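Berneo long work surface, white: review after two months
Posted by Eylül Akyol, Jun 14, 2021

The Berneo is a long, plain white work surface that lies on top of an existing table. It has no frame, no feet, no grid and no printing on the face. It is sold for sorting, layout and assembly of small parts on tables that are too dark or too worn to work on directly. I bought two of them, kept one on the bench and stored the other flat so I would have an unused one to compare against.

I came to it from the Bevier surface, which I had used until last December. The Bevier has a printed grid and a raised lip on one long side. I stopped using it after the grid began to wear through in the area where parts are moved most. The comparison below is mainly with that product. I have not tried the short Berneo.

Delivery and packaging

Both units arrived flat in a single sleeve with card over the corners. One corner of the card was crushed and the surface beneath it was unmarked. No leaflet was included. The product page has care instructions, but they are short and leave out solvents entirely, so I wrote to the seller. The reply came from Elif Naz Yalçınkaya and was clear enough: damp cloth, mild soap, no abrasive pads, no acetone. That information should be on the page.

There is a light film on the face when new. Small parts skate on it. Wash it off before first use.

Flatness

I checked the face with a straightedge along both long sides, down the center and across both diagonals. The bench unit showed light under the straightedge at one end when it came out of the sleeve. After a night under some books this had gone. The stored unit was flat from the start. I would not call this a fault, but anyone who needs to use it on the day of delivery should know about it.

The Berneo follows the table under it. If the table has a ridge or a dried drop of glue, the ridge will be felt through the face. Scrape the table first. The Bevier was stiffer and bridged small defects of this kind, and on a rough bench I would still choose it for that.

Upright parts are the most useful check, more so than the straightedge. A narrow block that stands square on a good surface will lean or rock on a bad one, and a row of them will open at the top where the surface dips. I keep a few rectangular blocks on the bench for this and for nothing else. Setting them side by side and looking along the top edges gives an answer faster than any tool I own.

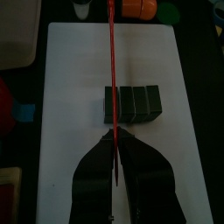 The face is matte. There is a slight texture that can be felt with a fingernail and can't be seen at working distance. Under a single overhead lamp it gives soft shadows and no hot spot, which was my main complaint about the Bevier. The Bevier face is satin, and with the lamp in its usual position there was a bright patch just where I needed to read the seams between parts. I had to move either the lamp or the work. With the Berneo I have moved neither.

Contrast is good for dark parts and for saturated colors. It is poor for pale parts. Off-white and light gray pieces nearly vanish once the lamp is off, and for those I go back to the bare tabletop. A reversible version with a dark back would solve this, and the Wuisan range does have one, at a higher price and in a shorter length.

Color temperature matters too. In daylight the face looks neutral. In dim light it drifts toward a grayish blue, and small marks on it become easier to see than they are at noon. If you photograph parts for inventory, set the white balance manually and set it again when the light changes. I left it on automatic for the first batch and had to redo the batch.

Friction and sliding

Most of my work involves pushing small blocks into line with a thin rod, separating them again and moving single pieces out of a row. The surface has to let a piece slide without sticking and then hold it where it stops. Those two requirements pull against each other, and a surface that is very good at one is usually bad at the other.

The Berneo sits a little to the slow side of the middle. A block pushed low down slides evenly. Pushed near the top, it tips sooner than it did on the Bevier, as the base grips more. For tall narrow pieces this means the contact point has to be kept low, and it took me some days to adjust. Once adjusted I prefer it. Pieces stay where they are left, and a neighbor that is brushed by accident tends to shift less.

I ran 200 passes with one block along the same line, in the middle of the surface, to see whether a track would form. There was no groove that I could feel. There was a slight change in sheen along the line, visible at a low angle with the lamp behind it. Washing reduced it and did not remove it. The stored unit makes a useful reference here, and side by side the difference is small.

Movement of the whole surface is a separate question. On a dry, clean tabletop the Berneo stays put under light work. On a dusty one it creeps, always in the direction of the push. Wiping the table fixes this for a day or so. I tried a strip of the Skornia removable tape under each end and it holds well, but it lifts the ends enough to be noticed by the upright block check. Tape along the outer edge would be better if the look of it does not bother you.

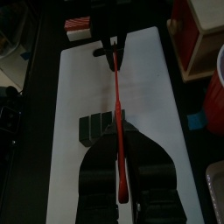 Cleaning was tested in a simple way. I marked an area with pencil, wiped it with a damp cloth and repeated this for 100 cycles. Pencil came off completely up to the end. The texture in that area felt unchanged. Dry-erase ink came off if wiped soon and left a shadow if left overnight. Ballpoint did not come off at all, so keep it away. Rubber scuffs need soap and some patience. Smudges from handling collect in the middle, where the work is, and a dry cloth moves them around more than it removes them. Use a damp one.

Do not let water stand at the edges. The face sheds it well, but the cut edges are not sealed as far as I can tell, and Elif Naz Yalçınkaya confirmed that edge swelling is not covered by the warranty.

Size and fit

The long format suits sequential work: parts come in at the far end, get arranged in the middle and leave at the near end. It is narrow enough that tabletop remains free on both sides for things that should be close but out of the way. I keep containers and tape there. With the Bevier, which is closer to square, these ended up on the work surface itself and had to be moved several times an hour.

The disadvantage of the narrow format is that there is little room to set parts apart sideways. A row across the width leaves some space at either side. Anything longer has to turn and run along the length, and then it is lit differently. For sorting into many groups a wider surface would be better, and I believe Berneo sells one, though I could not find it in stock.

Corners are square and the edges are clean. They are also rather sharp. I went over the near edge lightly with fine paper, where my wrist rests, and left the others alone.

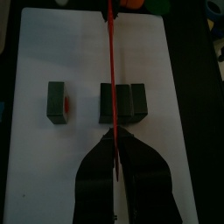 Legibility of gaps is what I ended up valuing most. With no grid lines behind the parts, spacing is judged by the plain white between them, and the eye is quicker at this than I expected. A dark block set off to the left of a tight row of three is read as separate at once, and the small red oval on the side of that block shows up well even though the mark is tiny. The seams inside the row are harder, and there the thin shadows at the foot of the blocks are of some help. A red rod lying across the row stays easy to follow right down to its point. On the Bevier the same rod crossed grid lines along its whole length, and its tip was awkward to place by eye.

People who need measured spacing will miss the grid. I use a loose steel rule laid along the side, which is slower but accurate, and it can be taken away. A faint scale along one edge would be a reasonable addition and would not get in the way of the working area.

Against the others

Bevier: stiffer, with a lip that stops round parts rolling off, and a grid for those who want one. Satin face with glare under a single lamp. The grid wears.

Wuisan reversible: I had it on loan for a short time. The dark side is very good for pale parts. The white side is slicker than the Berneo and parts drift on it. Too short for the way I work.

Berneo long: matte, even, slow enough to hold position, easy to clean. Needs a clean and sound table under it. Sharp edges and thin documentation.

Complaints, in order of weight: unsealed edges, no care leaflet, film on the face when new, end lift out of the sleeve on one unit. The first is a design matter and the rest are minor.

I will keep the bench unit in use and turn it end for end so the wear is spread. The face in the pushing area should be checked again after a longer period, and I will add a note here if the sheen line gets any worse. The stored unit is still in its sleeve.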